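家庭内ロボット向けのシミュレーション環境「Listholm」を契約して2か月使ったので、感想を順に書いていきます。長いです。気になる人だけどうぞ。

先に立場を書いておくと、自分は社員14人の会社で、アームの把持と配置の動作をつくっています。Listholmの料金は会社持ちで、提供元のMulotoからは何ももらっていません。

Listholmは、家具と小物の入った部屋のセット、アームとグリッパのモデル、タスク定義、記録用のツールがひとまとめになった有料サービスです。物理エンジン自体は別物で、その上に乗るコンテンツと運用部分を買う形になります。

契約したのは5シートのプラン。部屋セットは基本パックに入っていて、小物は基本パックの231点が最初から使えます。追加の小物パックは別料金。うちは追加なしで始めて、今も追加していません。

比較対象はGudanoです。前の案件で半年使っていました。Gudanoは工場のセルや棚出しに強くて、家庭の部屋は数が少ない。今回の案件は家の中の片付けと食卓まわりだったので、乗り換えというより使い分けです。

導入から。インストールは午前中に終わりました。ライセンスサーバの設定で一度つまずいて、プロキシの例外を足したら通りました。ドキュメントには書いてありますが、目次から三つ下の階層にあります。見つけにくいです。

アームのモデルは数種類から選べて、自前のURDFも読めます。うちの試作グリッパを読み込ませたところ、指の衝突形状が凸包に丸められて、指先の隙間が消えました。設定ファイルで分割数を指定すると直ります。初期値がそのままだと小さい物はつかめません。

タスクの書き方はテキストです。対象物、置き先、終了条件、許容時間を書く。初期配置の乱数範囲も同じファイルに書けます。慣れれば一つ10分で書けます。エディタの補完が効くのは助かりました。

うちが一番回したのは、じゃがいもを器に入れるタスクです。形がいびつで、表面の摩擦の扱いが動作にそのまま出るので、グリッパの評価に使いやすい。立方体でうまくいく制御がじゃがいもで崩れる、ということがよくあります。

食卓の場面はこういう見え方です。つかんだものを器の上まで運んだところが1枚目、グリッパのそばの視点が2枚目。
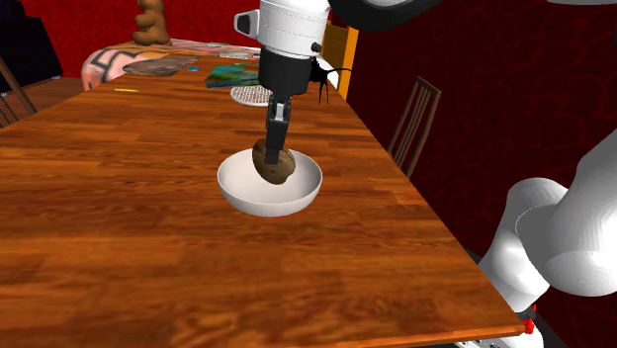
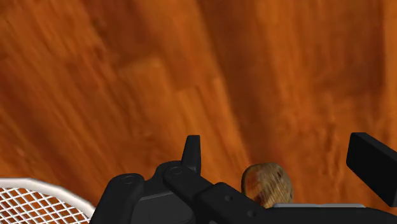

Kagiso Ngcoboさんからの返信。うちもListholmを試したけれど、接触まわりが甘くて、シミュレーションで通った動作が実機ではほとんど滑った。摩擦係数は初期値のまま使っているのか、と。

初期値では使っていません。うちも最初の週は同じでした。初期値は摩擦が高めで、軽くはさんだだけでも持ち上がります。実機の指のパッドで滑り始める角度を測って、その値を入れ直しました。それで実機との差はかなり縮みました。

ただ、摩擦を下げると今度は接触点の数が足りなくて、持ち上げている途中で対象が回ります。接触点の上限を上げて、刻み幅を半分にしました。計算は重くなります。うちのGPU1枚だと、並列で回せる環境の数が4割減りました。

このあたりの調整は買ってすぐできるものではないです。接触の経験がある人が社内に一人もいないなら、最初の数週間はここで溶けると思ったほうがいい。Mulotoの有償サポートに調整込みのメニューがありますが、うちは頼んでいないので評価できません。

カメラの話。視点は俯瞰、手首、任意の固定点が選べて、同じ時刻の画像を全部そろえて書き出せます。深度とセグメンテーションも同時に出ます。時刻のずれはありませんでした。ここはGudanoより明らかに楽です。

手首カメラは取り付け位置を細かく指定できます。うちは実機の取り付け金具の寸法をそのまま入れました。手元の視点だと指やハウジングが視野をかなり占めるので、位置は実機に合わせておかないと学習に使ったとき困ります。

レンダリングの質は中くらいです。木目や壁紙のテクスチャは種類が多く、色の変化もつけられる。一方で近寄るとぼやけるテクスチャがあります。手首カメラで近距離を撮る用途だと気になる人はいるはずです。解像度を上げた版が追加パックに入っているそうですが未確認。

照明は部屋ごとに固定の組が用意されていて、強さと色温度を振れます。窓からの光の向きを変えるのは手作業。ここは自動で振れるようにしてほしいと要望を出しました。返事は2日で来ました。対応時期は未定とのことです。

小物の当たり判定について。器は内側の空洞がちゃんと空いています。当たり前に聞こえますが、以前使った別の無料セットでは器の口がふさがっていて、入れたはずの物が上に乗っていました。Listholmではその種の問題に当たっていません。

網目のある小物は、見た目は網でも当たり判定が簡略化されているものがあります。指先を網目に引っかけるような動作の評価には使えません。一覧に表示があるので、使う前に見ておくといいです。

記録ツール。関節角、指令値、接触力、画像を一つのファイルにまとめてくれます。形式は一般的なもので、うちの学習コードには読み込み部分を40行ほど足しただけで入りました。失敗した回も捨てずに残せます。これは設定で切り替えで、初期値は「成功のみ保存」。失敗も見たい人は最初に変えてください。

成功判定は標準だと「対象が器の範囲内にある」だけです。グリッパがまだ握ったままでも範囲に入れば成功になる。うちは、指が開いていることと、手を離してから1秒静止していることを条件に足しました。足す前の成功率はあてになりません。

操縦用の入力はVRコントローラと3Dマウスに対応。うちでは3Dマウスを使う人のほうが多いです。VRは部屋の広さが要るのと、長くやると疲れます。遅延は社内LANなら気になりませんでした。自宅からVPN越しだと無理でした。

安定性。2か月で落ちたのは5回。うち4回は部屋を連続で切り替えたときのメモリ不足で、切り替えのたびにプロセスを立ち上げ直す設定にしたら起きなくなりました。残る1回は原因不明です。記録は直前の回まで残っていました。

Halásという名前の部屋セットがあって、これは先月の更新で追加されたものです。間取りは広いですが、椅子の脚の当たり判定が床に少し埋まっていて、開始直後に椅子が跳ねます。報告済み。修正版が出るまでは椅子を固定して使っています。

Lesego Mnguniさんから料金の質問が来ていたので。うちのプランは年契約で、金額は見積もり制なので書きません。Gudanoの同じ人数のプランより少し高く、部屋を自分たちで作る工数よりはだいぶ安かった、という程度で勘弁してください。大学向けの割引はあるそうです。

月契約はありません。試用は14日間で、機能制限なし。試用中に自前のグリッパを読み込ませて、実機で測った摩擦を入れて、一つのタスクを最後まで回すところまでやるのをすすめます。付属のデモだけ見ても判断できないです。

不満をまとめると、ドキュメントの探しにくさ、摩擦の初期値、光の向きが手作業なこと、成功判定の甘さ。よかったのは、部屋と小物の数、カメラの同期、記録形式。

工場や倉庫の案件しかない人には要りません。家庭の食卓や居間で、つかんで置く動作を数多く回したい人には候補に入ると思います。接触の調整ができる人がいることが前提です。

うちは契約を続けます。次は引き出しの開閉をやる予定で、そちらはまだ触り始めたところです。関節のある家具の摩擦がどうなっているか、調べたらまた書きます。

追記。グリッパの衝突形状の分割数をいくつにしたか聞かれました。指1本につき8です。16にしても結果は変わらず、遅くなっただけでした。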